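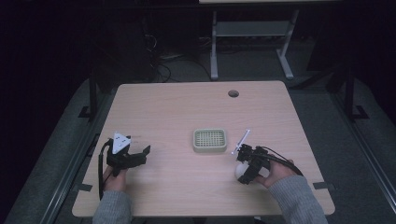
Fig. 1. A small tray on the work table, with black tape at the near corners.

Jitex: Report on Our Game Project
Thijs Declercq, 26/11/2024

Jitex is a little cave shooter in the style of the early home computer games, and I have to say I've loved nearly every minute of making it! You fly a mail ship through the tunnels under Grultadcombe, dodging falling rock and picking up lost parcels (600 points each, or double if you catch one in the air). There are eight caves, and the last one is mean.

We wrote it in Arside, the game kit our class has been using since April. Scrolling gave us the most trouble. At first the whole cave was redrawn every time the ship moved, and the game crawled along at almost 20 pictures a second. Nijs, our level editor, now cuts each cave into strips and only the new strip gets drawn, so we reach 30 and the ship feels so much nicer to steer.

Sound came last, and it shows a bit. The engine hum drowns out the parcel chime, and I'd like to fix that before we hand in the final version. I would also love to add a two-player mode, where the second player drops the rocks.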